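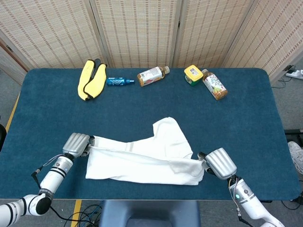

Surely you clear the table first, Fathima Wijesinghe said before I'd even got my coat off, and then you fold. Well, yes and no! I've been teaching the Peven evening course for a while now and I've gone back and forth on this. If you live in a big house with a utility room, clear the table, lovely. Most of us fold on the same table where we eat, write and dump the shopping, so in week 5 we practise folding with things still on it.

Reading time: 4 minutes

Week 5: Folding in a small space

What I want you to get used to is making a near side and a far side. Bottles, jars, sprays and whatever else is lying about go in a row along the far edge, and the near side is for cloth. You don't need to sort the row – drinks next to a spray bottle is fine for ten minutes, as long as every cap is screwed on tight. Check the caps with your fingers. I once put a clean pillowcase through a puddle of cold tea and had to start the whole wash again, so I'm strict about this bit.

A soft mat helps more than you'd think. On a bare shiny table a thin cotton top slides off towards the floor the moment you tug one side, and on a slightly fuzzy surface it stays put. An old blanket does the job. Jolán Bakos uses a bath towel, but the loops catch on buttons, so I'd go for something flatter.

White things

We start with white because the creases and shadows show up and you can see what you're doing. We also start with it in a heap, the way it comes out of the basket. Please don't shake it out beforehand and lay it nicely for me!

1. Find two ends. Any two will do to begin with, one in each hand.
2. Pull gently sideways until the middle is stretched flat. Gently – jersey will grow on you if you haul at it.
3. Look for the bit that's doubled over. It's very often a sleeve. Let go with one hand, flip it out, take hold again.
4. Now find the shoulders and turn the whole thing face down.
5. Sides to the middle, sleeves back on themselves, hem up to the neck.

Steps 1 to 3 are where the time goes. Zeyu Xiong timed himself at home and got 80 seconds for one T-shirt, almost all of it hunting for the second sleeve. By the end of the evening he was down to 33 and rather pleased with himself (so was I).

Size of the finished fold: I ask for 13 centimetres across if you're filing things upright in a drawer, wider if you stack on a shelf. Measure your own drawer before you copy my number. Several people last term didn't, and had to do the lot twice.

For Tuesday

Bring two tops, unfolded, one of them long-sleeved. Bring something annoying as well, a fitted sheet or a hooded thing, and we'll get to it if there's time. Hilkka Saarela has asked about babygrows with poppers and I've said I'll look into it. I still fold mine in half and hope.

If you missed week 4 (pegging out and airing), the sheet is in the blue folder by the door.

Last updated: July

Peven Evening Courses | Contact the office | © Peven | Back to top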